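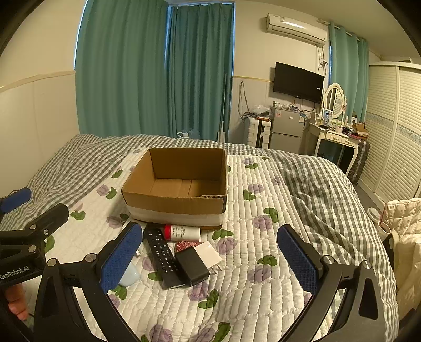
Where should the small stuff in a bedroom go, the remotes and chargers and whatever else ends up on the bed? In one open box without a lid, kept within reach of the bed, and emptied out once a month.

I have held this view for a while and I keep having to defend it, mostly to people who own drawer organizers. The organizer people want every object to have its own slot. I tried that. When we moved into the apartment on Hutsuliak Street I bought a Girkik tray, the long one with dividers, and spent an evening fitting things into it. The remote was too long for the remote slot. The power bank fit only if the cable went somewhere else. Within a month the tray was full of coins and the remote was back on the bed.

A box asks less of you. You drop the thing in and you are done. At 11 at night that is the most tidying I am willing to do, and I suspect it is the same for most people who work.

The box should be cardboard. I know how that sounds. Baskets are nicer to look at, and my sister gave me a good one from Staltine that cost $38. It now holds scarves. Cardboard has straight sides, so a bottle or a charger stands up against the wall of it and stays there. It weighs nothing, and if something leaks in it you throw it out and get another one from the next delivery. Take the flaps off. A box with flaps gets closed, and a closed box gets something put on top of it, and then it is furniture. If the edges tear, put tape around it. Mine has lasted through two winters.

Size matters more than material. Too big and it becomes storage, with old receipts at the bottom and a sweater on top. The one I use came with a desk lamp and is big enough for the remote, a power bank, a couple of plugs and a bottle of pills. When it is full, it is full, and something has to leave the room.

The sorting is the part people skip. Once a month I tip everything out on the bedspread and look at it. The bed is the right place for this. It is the only flat surface in the room big enough, small things don't roll off it, and you can't go to sleep until you have finished. Last November I found 4 chargers, one of which belonged to a phone I gave away. There were also batteries I could not vouch for and a packet of something from a restaurant. The whole job took 20 minutes and most of that was testing plugs.

The usual objection is that a box only hides the mess. I don't agree. An open box hides very little, and you see what is in it every time you reach for the remote. Drawers hide things. I have a drawer in the hall that I have not properly looked into since the move, and I could not name three things in it.

The other objection is that it looks temporary, as though you were still unpacking. That one I accept. Visitors have asked. Irkik sells a fabric cover for boxes about that size if it bothers you, though I have not bought one.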